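Tue 8 November

Hi Yee-man,

You asked for the long version this time, so get a coffee. I'll start with planning, which ate most of the month, then perception, then the money question you raised on the phone.

## Planner

The new Jenderex planner is in and it's the default on the bench now. The old one treated every path as a fresh problem, so you'd get a lovely short move one time and then, for the very same goal, a grand tour with the elbow up in the air. I've moved us to a roadmap that we build once per bench layout and then patch when something gets moved. Building takes a couple of minutes. Patching is quick enough that I've stopped noticing it!

The bit I'm happiest with is the cable model. We used to pretend the external cable wasn't there and just keep the wrist joint away from its limits by hand, which was crude and cost us a lot of reach. Now the cable is a chain of 18 little capsules hanging off the arm, and the planner checks them like any other geometry. It's a guess at where the cable really goes (the real one has opinions), so I pad the capsules generously. Too generously, probably. There are still goals near the base that the planner calls unreachable and that I can drive to by hand without touching anything.

The other open bug is seeding. If you restart the planning server while a roadmap is loading, it comes up with the right roadmap and the wrong joint limits. It gave me a very confusing afternoon. For now the server refuses to start until the load finishes, and I'll do a proper fix when I split the config loader.

## Perception

I swapped the segmentation step for the Nateck model in the second week. Out of the box it was worse than what we had, mostly on our side: we were feeding it images in the wrong color order. Once that was sorted it beat the old one on everything except clear plastic.

Balls and bowls have been my daily test, along with the colander and the toaster oven. I like the red ball in the blue bowl as a case, because a lot of our earlier code assumed one object per blob of depth and would report the pair as a single lump with a funny top. The new tracker keeps a parent link, so "ball, inside bowl" is now a real thing the task layer can ask for. The orange one on the bare table is the easy version and I keep it around as a sanity check.

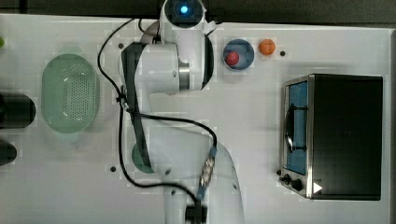 ## Where it still goes wrong

- **The arm hiding things.** From the overhead view a lower link can cover a good part of whatever is under it. The tracker used to drop those objects right away. It now holds them for 9 seconds and marks them as stale, and the planner keeps avoiding them. Good for safety, annoying when I've picked the thing up myself and it's still dodging a ghost.
- **Holes.** The colander's grid comes back as speckle in the depth map. I fill it before fitting a shape, and the fit is fine at the rim and a bit wobbly in the middle.
- **Glass.** The oven window is the worst surface we have. I've given up on measuring it and use the body of the oven to place the door plane instead.

## Tests and logging

The regression suite is up to 1896 recorded planning queries, all replayed every night. Two of them fail and I know why (both are the cable padding again). Tsang's log viewer is hooked up, so you can scrub through a run and see the plan, the masks and the joint states on one timeline. Please try it before our call, I'd love to know if the labels make sense to someone who isn't me.

## Money and next steps

Compute is under budget. The Skokby license renews in February and I'd like to let it lapse, as the only thing still using it is the old calibration script. I can port that in a few days if you say yes soon.

After that it's tighter cable padding, then the config loader, then door opening in simulation. I'd rather not promise a date on doors until the padding is done. Could you also send me the new report template? I'm still using last year's headings and just deleting the ones I don't like.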